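Robot Systems Lab, Unit 4: Looking after the two-arm cell
Course notes, Gilmar Honorato

Last unit was all theory, so I'm happy to say we finally get to the hardware! The Zumberg cell has two arms with a different hand on each, and most of its bad days start with a cable. Read this before your slot in room 18.

4.1 Cable slack

Power stays off for this part. Follow each cable from the hand back to the base with your fingers. You want enough slack for the wrist to turn all the way both ways, and no loop that can snag on the table edge. Then bring the arms up at slow speed and run the bowl-and-napkin task. It's a lovely test – both hands work close together over the middle of the table, just where a short cable shows itself.

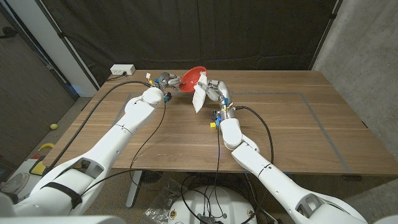

Fig. 4.1. Bowl in the left gripper, napkin in the right hand. Note the cable loops at both arms.

If a cable goes tight, stop and re-tie it one clip further back. Write the clip position in the Hisus log, even if you moved it only a little.

4.2 Finger check

Now my favorite part. Bring the multi-fingered hand low over the mat and leave the fingers slightly curled. Look along the row from behind the knuckles. Each joint should bend smoothly, and the thumb should swing clear of its neighbor.
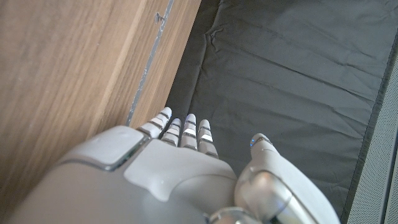
Run the open-close cycle 20 times at low force and listen. A healthy hand makes a soft, even whir. A click at the same point in every cycle usually means grit in a joint band, so power down and use the dry brush. No solvent, please – it ruins the seals. If the click is still there after brushing, log fault code 1626 and leave the hand open for the next group.

For next time: read the Aryee notes on wrist calibration and bring your cable sketch.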